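Quiénes somos

Mösli es una oficina de planificación y compra de equipos de automatización. Trabajamos para empresas que quieren incorporar robots a la preparación de pedidos, al surtido o al envasado secundario y que no tienen en plantilla a nadie dedicado a ello. No fabricamos ni representamos a ninguna marca. Cobramos una tarifa fija por proyecto y no aceptamos comisiones de proveedores.

La dirección corresponde a Ursina Berchtold. El equipo lo formamos 10 personas, repartidas entre ingeniería, compras y puesta en marcha.

Qué hacemos

Un encargo normal empieza con una visita y una lista de artículos. Con eso preparamos un presupuesto por partidas: robot, herramienta de agarre, visión, mesa o bastidor, seguridad, integración, formación y repuestos. El cliente recibe cada partida por separado y puede ver qué se encarece si cambia el ritmo o si añade referencias.
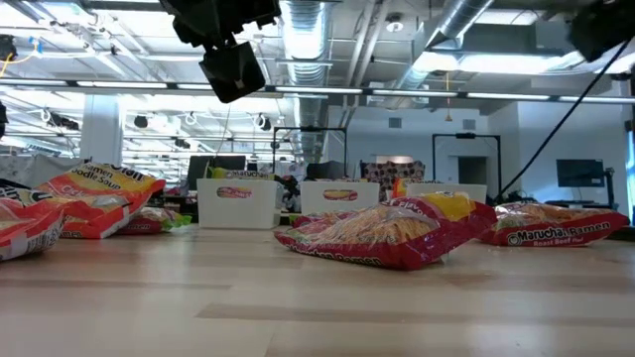

La partida que más se mueve en un presupuesto es la de agarre. Los fabricantes suelen dar la carga máxima en kilos, un dato que sirve de poco cuando el artículo es ligero y el envase cede. Por eso pedimos siempre que las pruebas se hagan con producto comercial. Una bolsa de fideos instantáneos con ventana transparente, como las Maruchan de la mesa, plantea a la vez plástico con reflejos, partes impresas y posturas distintas, unas tumbadas y otras inclinadas. Si el destino es una cubeta blanca, conviene además fijar desde el principio sus medidas y dónde va la etiqueta. Cambiar de cubeta con el proyecto empezado obliga a revisar alturas y recorridos, y ese trabajo se factura.

Cómo planificamos una compra

Dividimos cada proyecto en cuatro fases: toma de datos, prueba, pedido y recepción. El cliente puede parar al final de cualquiera de ellas y paga solo lo realizado. Los informes son suyos y puede usarlos para pedir ofertas a terceros.

En la fase de prueba acordamos por escrito qué se considera un ciclo válido y qué se hace con los fallos. El documento de aceptación que usamos tiene 169 puntos. No todos se aplican a todas las instalaciones, y los que no proceden se tachan con el cliente delante.
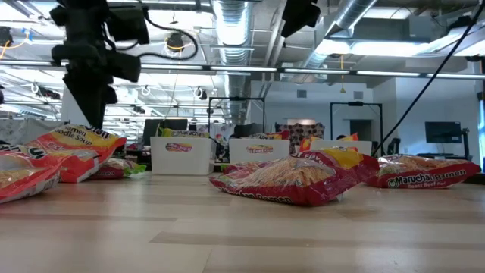 Para el pedido comparamos ofertas con el mismo alcance. Cuando una no incluye transporte, licencias o cableado, lo añadimos a la comparación con el precio correspondiente. También separamos el gasto inicial del anual. El mantenimiento y las actualizaciones de software se olvidan a menudo en la primera versión del presupuesto y aparecen en la segunda, cuando el importe ya está aprobado.

Proyectos

Para Dasdale preparamos el plan de compra de una línea de surtido con un catálogo de 3,241 referencias. La recomendación fue automatizar primero los envases flexibles de mayor rotación y dejar el resto en manual. Con Prunetti revisamos una oferta ya firmada y renegociamos los repuestos. El proyecto de Jeltarer está en fase de pedido y tiene la recepción prevista para junio.

Cómo empezar

Antes de la primera reunión pedimos el listado de artículos con medidas y peso, un plano de la zona y el horario de trabajo. Si hay un límite de inversión, es mejor indicarlo en ese momento. La primera reunión no tiene coste.

Página actualizada: 2024-10-24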